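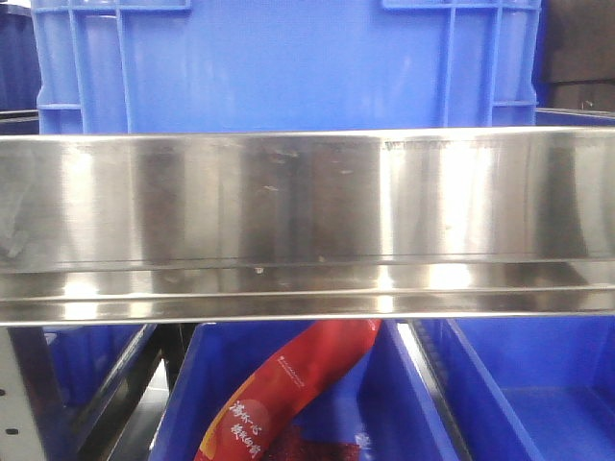
4 July 2020

Tonight the neighbors will make fireworks, and I am already preparing the bathroom for Issa. She is a cat of 4 kilograms and she believes that every loud noise is meant for her personally.

Last year I made a mistake. I thought she would come to me when she was afraid, so I left all doors open. She went behind the washing machine and stayed there until morning, and I lay on the floor with a piece of chicken in my hand, speaking to her in two languages.

My friend Abla Shboul, who has kept cats much longer than me, told me to choose the room before the cat does. So this time I closed the curtains early and put her bed in the bathtub — she likes the bathtub, I don't know why. The litter box is by the door. I also put there my old sweater, which I did not wash.

I asked the vet about calming pills too. Dr. Omoregie said we can talk about it in October, when Issa has her yearly visit, but that I should never give her anything made for people. I checked also that the phone number for her chip is my new one. It was not! I changed it in ten minutes on the website, so please look at yours.

The first bang was just now, and it is not even dark. I go to sit with her.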